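Re: [filmclub] August lineup / the animated one

On 28 January 2021, Katalin Katona wrote:

> Has anybody seen the new teaser for Kiken yet? I liked the first one a lot but this looks like the same jokes with a bigger boat. Also is Severino Cantero still doing the voice of the uncle? Couldn't tell from the teaser, he only grunts.
>
> And do we want it for August or not. Paredes needs titles early this year.
>
> K.

Katalin, yes, watched it twice on my lunch. Still Cantero, he's in the credits block at the very end, small type. The grunt is him, I'd know it anywhere.

Don't agree on the jokes tho. The bit with the goat in the elevator is new and I laughed out loud. The song I could do without. Same song as the first film, slower, with a kids choir on it, why does every trailer do this now.
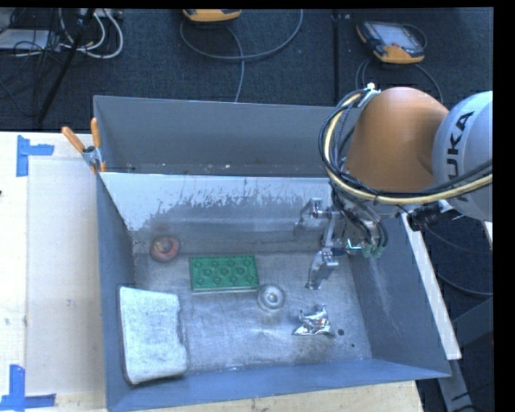

What worries me more is the running time. Uder's site has it at over 2 hours, which for a cartoon about a lighthouse is a lot. My two won't sit thru that without a break, and we'd have to move the short to after. Or drop the short. I'd rather not drop it, we promised Jatden.

For August: I'd say yes, but as the second Saturday, not the opener. Opener should be something people allready know. Last time we opened with a sequel we had 6 people and four of them were from this list.

Can you ask Paredes if the dubbed print is the same price as the subtitled? If its over 1000 for the two nights I vote no and we do the western instead. Need to know before I do the flyer.

Gotta run, more tonight

M.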